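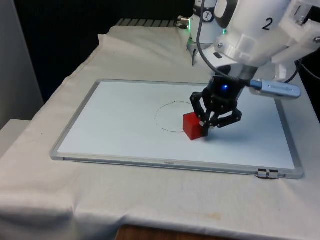

The board on its cloth, with the dashed circle and the red cube

Using a whiteboard flat on a table: cloth keeps creeping and old marker won't come off

Posted by Annick Guillot in Home and Workroom

I use a framed whiteboard lying flat instead of hung on a wall. It sits on a table with an off-white cloth under it, and I draw on it in thin black marker, mostly outlines showing where an object should be put down. The outlines get left for days, sometimes a couple of weeks, and then I want them gone so I can draw new ones.

Two problems. First, when I rub out an old line I get most of it, but a grey trace stays behind. A dry cloth does nothing to it. I have tried plain water and washing-up liquid and neither made much difference. Dashed lines seem worse than solid ones, or perhaps I press harder at the start of each dash.

Second, the cloth underneath wrinkles up. Every time I lean on the board it shifts a little, and by the evening the frame is no longer square to the table. I don't want to screw anything down, and the table has to be kept free of scratches, so taking the cloth away is not really possible.

The board is a few years old. I bought it second-hand and don't know what the surface is made of. Budget is small.

Thibault Vasseur

For the old lines, go over them with a fresh dry-wipe marker of the same type, wait a few seconds and wipe while the new ink is still wet. The solvent in the new ink softens the old. It works best on short marks like yours because you can do one dash at a time. Use a clean part of the cloth for each wipe or you will spread it about.

If something is still left, put a little isopropyl alcohol on a soft cloth and rub gently, then wipe with a damp cloth and dry it. Try a corner first as you don't know the surface. Don't pour it on. With the board lying flat the liquid runs to the edge and gets in under the frame, and you won't get it out again. I ruined one that way.

Keep off scouring cream and the green side of a washing-up sponge. They take the shine off and after that every mark sticks.

Also check the pen. I had a permanent one in with the dry-wipe ones for months.

Kolbrún Hallgrímsson

Can't help with the ink but I can with the cloth. Iron it, pull it tight over the table and fix it underneath with tablecloth clips or wide tape. Then cut some rubbery drawer liner (the open mesh kind) a bit smaller than the board and put it between the board and the cloth. Mine hardly moves now. If the cloth itself slides on the table, put a second piece under that.

Small stick-on rubber feet at the corners are all right on bare wood but on loose fabric they just drag it along.

To get the board back in the same place, put a bit of masking tape on the cloth at two opposite corners. Low tack, and change it now and then or it leaves glue.

Léonie Pons

just get a new board, they are not dear

Annick Guillot

Thank you. Going over the lines with a fresh pen took off nearly all of it, and the alcohol did the rest except for one patch near the edge. Drawer liner is on the shopping list. Does it mark a pale cloth if it is left there for a long time?

Kolbrún Hallgrímsson

The white sort hasn't marked mine. I'd avoid the black.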